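Jul 7, 2018 - Janderby

**Overgaard Desks opens its doors on Warner Street, and I hope you'll come sit down**

Hi, I'm Katalin Vörös, and I get to write this one because I've been bugging everybody here about desks since January. Overgaard Desks is opening a showroom in Janderby, in the old Eder shoe store on Warner Street, and we're doing it with a single product line: plain wooden desks for people who work at home. No hutches, no built-in lamps, no cup holders (we did try a cup holder, and I voted for it, and I lost).

I used to do my own work at a kitchen table with a wobble in it. When Kolbrún Kárason hired me she asked what I wanted from a desk, and I said I wanted room to put my elbows down. She wrote that on the wall of the shop and it's still there!

The line is called Eder, after the store, and it comes in two sizes. The smaller one is 140 centimeters wide and fits under most apartment windows. The larger one is for people who spread out - I'm one of them, my papers go everywhere. Both have light-colored tops, and we kept the finish pale so you can see the grain and find your pen.

Our first run is 500 desks, and more than half of those are already spoken for, mostly by people who wrote in after the spring home fair. If you're one of them, thank you, and yes, your delivery letter is on the way.

Vibeke Toft runs the finishing room and is fussier than I am. "I want a top you can wipe with a damp cloth and forget," she told me when I asked for something to put in this release. She also wants me to mention that you should use a coaster anyway.

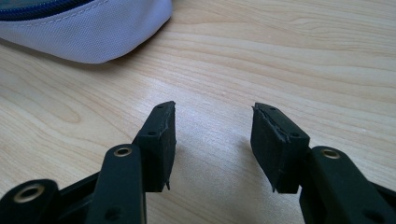
*A light wooden desktop with plenty of bare surface.*

The showroom has 13 desks set up, each with a chair, and you're welcome to bring your laptop and stay a while. Halfdan Snorradóttir will be there most afternoons to talk about sizes and delivery, and he'll take your old desk off your hands if you buy one of ours. Legs, drawers and a cable tray are sold separately, so ask him for the sheet with all the parts on it. Parking is behind the building, entrance from the alley.

For press visits, desk loans or pictures, please get in touch with Vibeke Snorradóttir at the Overgaard office in Janderby. She has spare samples of the finish too, if you'd like one mailed to you.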